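Bench and Cell Automation board > Kits and services > Has anyone had the Stedell teardown trial?

Page 1 of 1

halfpint_relay
Our place strips and refits old office PCs, and management has been courted by Stedell, who will lend you a two-arm cell and a fixture tray for a month and then, one assumes, ask for it back in a sorrowful voice. The pitch is memory and drives out of tower cases, parts parked in the tray, person free to do something more fulfilling. I have never been told what the fulfilling thing is.

We're in the trial now. The case goes on its side on the slotted table with the panel off, and the tray sits to the left of it. The gripper spends a good deal of its life over the drive bays, where the cables are, and that is the part I'd like opinions on.

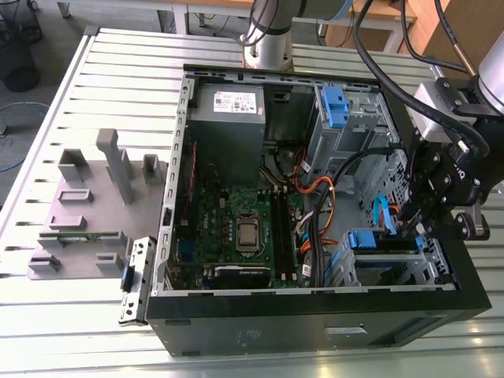 What I want to know before June

1. Does anyone run one of these on mixed cases? Ours come from everywhere.
2. Is the tray worth having on its own? They'll sell it separately.
3. What do you do about the cables?

Llanos quoted us as well, but only for a single arm, and their man kept calling the tower "the patient".

cogwheel_dora
We had the Stedell trial last year. On 1: it's fine if you sort first. We batched by case model and it would plod through a batch very nicely. Put a stranger in the middle and it went off sulking to its home position until somebody came over. Setting up a new model took one of us an afternoon, and the manual reads as if translated by the arm.

On 3: we tied everything back by hand beforehand. Yes, I know.

ex_pneumatics
So you paid for a robot and then did the fiddly bit yourselves. A decent fitter with a screwdriver will have the memory out before that thing has finished thinking about its elbows. I've yet to see one of these trials costed by somebody who wasn't selling it.

cogwheel_dora
We did cost it. Over a run of 1000 cases it came out slightly ahead of hand work, mostly on the evening shift, when the alternative was paying people to be there in the evening. Slightly. I wouldn't frame the spreadsheet.

halfpint_relay
That's more useful than anything in the brochure, thank you. I'll add how ours is laid out, as it may matter for the cable question. The power leads on this model come down the side of the board past the memory slots, and the hard drive bay is at the lower right with a SATA lead looping up next to it. Anything going for the drive has company. Stedell's engineer, Yolanda Sánchez, suggested coming in at a steeper angle. We have tried steeper -- it's a matter of taste so far.
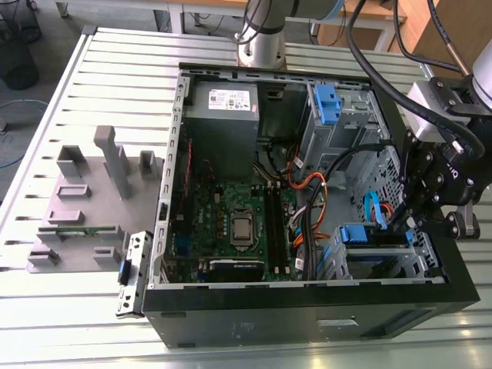

FIXTURES AND TRAYS

tinplate_ned
Moved this bit under its own label because two people have messaged me about trays and I'm tired.

Short version: buy the tray, think about the rest. Ours is the Cakberg one, same idea, printed posts and slots. We use it with no robot at all. Drive stands up in its slot, memory lies in its pocket, and people stop putting things in their cardigans. It was 135 when we got it and I'd pay it again.

halfpint_relay
Is the Cakberg fussy about side rails? Our drives have blue ones and I'd sooner leave them on. The Stedell slot at the back takes a drive standing up with the rail still attached, and the memory goes flat further down, so I've no quarrel with it so far.
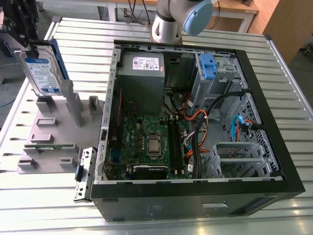 Rosaura Cuadros
The Cakberg slot is too narrow for a railed drive, or it was on the version we bought. We filed ours out, which took ages and looked dreadful. If Stedell will sell you the tray alone, take theirs and save your wrists.

tinplate_ned
Ours takes rails without complaint. Might be the later version. I'm not getting up to look.

ex_pneumatics
Roughly 80 replies a year on this board about trays. A biscuit tin does it.

cogwheel_dora
A biscuit tin doesn't hold a drive upright, and an arm can't find anything in a biscuit tin. Neither can I.

Back to the cables: ask Stedell whether the trial price includes the second visit. Ours didn't. Endale, who we went to afterwards for the grippers, included 2 visits and sent slimmer fingers, and the slimmer fingers did more for us than any change of angle.

halfpint_relay
Slimmer fingers is a very good thought. I've written to Yolanda to ask if they do a set, and about the second visit. Will report back when she answers, or when they come for the arms.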